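4. Changing and airing of bed linen in shared lodgings

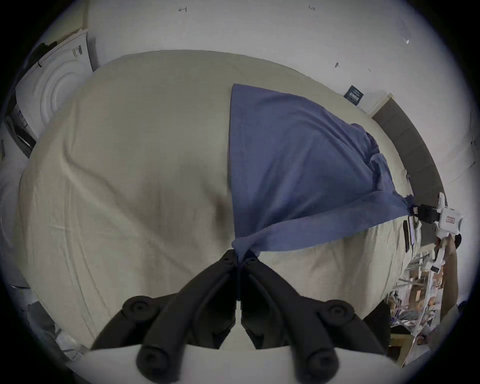 Household Textiles Group, Department of Human Ecology, Trekarside

Figure 2. A blue cloth on a bed with a cream-beige sheet.

4.1 Setting and respondents

The lodgings in this part of the study are in Bedbridge and Floltum, two towns with a large share of older rental housing. Tenants filled in a short diary each time they changed or aired their bedding. We received 238 diary entries from 19 households. The last entry used here is dated March 3, 2019. Entries that gave only the word "washed" were kept for the count of changes but left out of the comments on drying.

Households were asked to write in their own words. Colour, fibre and age of the linen were recorded where the tenant knew them. Many did not know the fibre, and care labels had often been cut out or had faded past reading.

4.2 Frequency

Most households changed the bottom sheet more often than the top cover. Pillowcases were changed most often of all, usually without the rest of the bed. Tenants who shared a laundry room with other floors tended to save up washing and do it in one load, and their sheets stayed on the bed longer as a result. Khurana found the same habit in his earlier survey of student rooms (Lalit Khurana, unpublished thesis), although his respondents paid for each load and ours did not.

4.3 Drying and airing

Drying space was the most common complaint. In Floltum the outdoor lines are shared, and tenants on the upper floors wrote that they seldom used them in winter. Sheets were hung over doors, chair backs and banisters. Up to 4 days passed between washing and putting away in the slowest case, a ground-floor flat with one small heater in the hallway.

Airing was less regular. Some tenants turned the covers back each morning and left the window open during breakfast. Others made the bed straight away and aired it only when they changed the sheets. The Shakya diary form, which we adapted, has no separate line for airing, and it is likely that some was missed. A line was added in April for the second group of households, whose entries are reported in Section 5.

4.4 Storage

Few of the flats had a linen cupboard. Spare sheets were kept in suitcases, under beds or on top of wardrobes, and two households stored theirs in the kitchen.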